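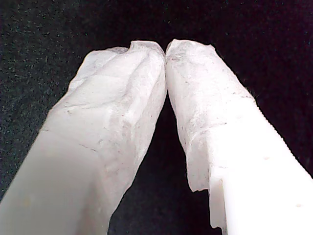
검은 면 위에서 맞닿은 흰색 그리퍼 손가락 두 개

나바(Nava) 습지 생태관광 지원사업 중간보고
수신: 트로도(Trodo) 기금 사업 담당
제출: 메다리(Medari) 여행사 운영팀
2022년 2월 7일 월요일

1. 운영 현황
보고 기간 중 새벽 탐조 투어를 66회 운영하였고 참가자는 모두 2489명입니다. 주말 회차는 대부분 만석이었으나 평일 회차는 예약이 적어 일부를 오후 투어와 합쳤습니다. 최소 출발 인원은 세 명으로 유지하고 있습니다. 강풍으로 취소된 회차는 전액 환불하였고, 날짜 변경을 원한 손님은 다음 회차로 옮겨 드렸습니다.

2. 시설과 차량
네치포루크(Nechyporuk) 선착장에서 관찰 데크까지 가는 산책로 보수를 마쳤습니다. 데크 난간은 자재 입고가 늦어져 아직 임시 난간을 쓰고 있습니다. 개방형 차량 세 대 중 한 대는 변속기 수리 중이며, 그동안은 두 대로 나누어 운행합니다.
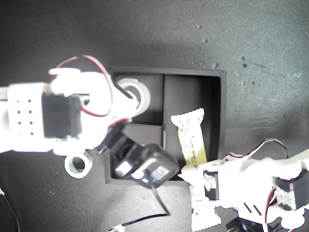
수리비는 예비비에서 집행하였고 영수증은 정산 서류에 첨부하겠습니다. 겨울용 담요와 쌍안경은 추가로 구입하였습니다. 어린이용 쌍안경은 수량이 모자라 가족 단위 손님에게 돌려 쓰도록 안내하고 있습니다.

3. 해설 인력
신규 해설사 교육은 이론 과정이 끝났고 현장 실습이 남아 있습니다. 영어 해설은 토요일 회차에만 제공합니다. 평일 확대는 실습이 끝난 뒤 다시 협의드리겠습니다.

4. 다음 기간 계획
번식기에는 북쪽 탐방로를 닫고 남쪽 노선만 운영합니다. 야간 투어는 7월에 시범 운영할 예정이며, 요금과 출발 시각은 미정입니다. 아침 도시락 업체와의 계약이 곧 만료되어 새 견적을 받고 있습니다. 단가가 오를 경우 식비 항목의 변경 승인을 별도 공문으로 요청드리겠습니다.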